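Flidham Hall, monthly walk round, June

Done by: Petro Kravets
Started 9 am, before the Saturday craft fair lot set up. Main hall, kitchen, back room, stairs, outside. Boiler not looked at, Holovko do that on their own visit.

Marks: OK / FIX / WATCH

1. Front doors and porch
OK. Both leaves open full width. Mat still curling at the left corner, taped down again, third time. New mat please.

2. Fire exits
Main hall side door: OK, bar pushes fine.
Kitchen door: FIX. Opens but drags on the step, have to shoulder it. Needs planing before the wet weather swells it any more.
Back room: OK. Moved 3 stacking chairs that were in front of it. Whoever puts chairs there, stop it. There is a sign.

3. Exit signs and emergency lights
All lit on test exept the one at the top of the stairs, went dim after a few minutes. FIX. Battery I think. Vasness have the spares, rang and left a message.

4. Extinguishers
Pins in, gauges in the green. The kitchen one was on the floor behind the bin, hung it back up. Blanket in its pouch. OK.

5. Plugs, leads, power strips
Went over these with the new hirers' sheet in hand, so a bit longer than normal.
- Plugs go right home, no wobble, no pins showing. Push on the plug body, never pull by the lead.
- No strip plugged into another strip. Found this in the back room last month, not this time.
- Kettles, heaters and the tea urn go in the wall. Not in a strip.
- Hirers bring their own leads, fine, but I look at them first.

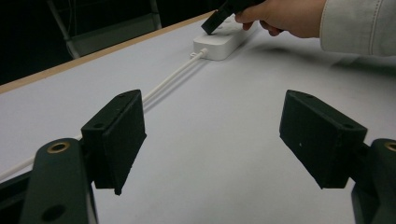 6. Kitchen
Cooker hood filter is filthy. FIX, soak it or swap it.
Hot tap WATCH, very hot, want the warning sticker back on. Old one has been picked off.
Fridge reading 3, good. Freezer lid seal has a split at the hinge end, still closing.
Knives: drawer lock working. Key on the hook inside the first aid cupboard, not on top of the fridge where I found it.
Someone's cake tin from ages ago. Going in the lost box.

7. First aid
Box out of medium plasters again. Eye wash in date. Accident book: one entry, trapped finger, folding table, playgroup. See next.

8. Tables and chairs
The Cavau folding tables are the ones that nip. The catch on the underside needs holding back with your thumb while you swing the leg in. Showed the playgroup leader. One leg has lost its rubber foot, table taken out of use and turned to face the wall in the store.
Tops want a proper wipe between bookings, glue on two of them, glitter on all.
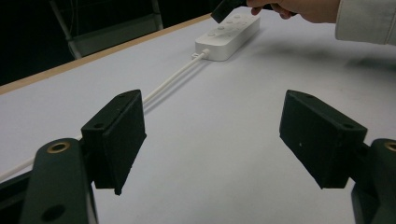 Chairs mostly sound. Stacks no higher than the line on the wall please, the far one was well over and leaning. Two with loose backs, tightened, WATCH.

9. Floors and stairs
Main hall floor OK. Slippy patch by the hatch was floor polish, someone has been generous. Mopped it.
Stair nosing, second from top: screw standing proud. Put it back in, wont hold for ever, hole is worn. FIX.
Handrail solid.

10. Trailing cables
Still the thing I moan about most. Run them along the edge or behind the table, not over the walkway. Cover strip is in the store, yellow and black, long enough for the stage side. Spare lead gets laid flat, not wound up tight, it warms up like that. Check where the cable goes into the strip for splits or bare bits, and bin it if theres any. Don't tape it.
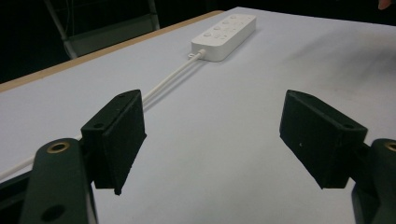
Power strip and cable on the table top.

11. Toilets
Accessible one: pull cord was tied up out of reach. Untied. Has to hang to the floor, everyone who cleans please note.
Ladies lock stiff, oiled. Hand dryer OK.

12. Outside
Gate latch OK. Moss on the ramp, FIX, jet wash. Capacity notice (80) gone green, give it a wipe. Bin store light out, bulb is in my van.

To do first: kitchen door, stair light, stair nosing.
Budget: 20 pounds left in the small repairs tin, that's the mat gone and then some. Receipts in the envelope.

Finished in time for the stallholders. Keys back in the safe.
PK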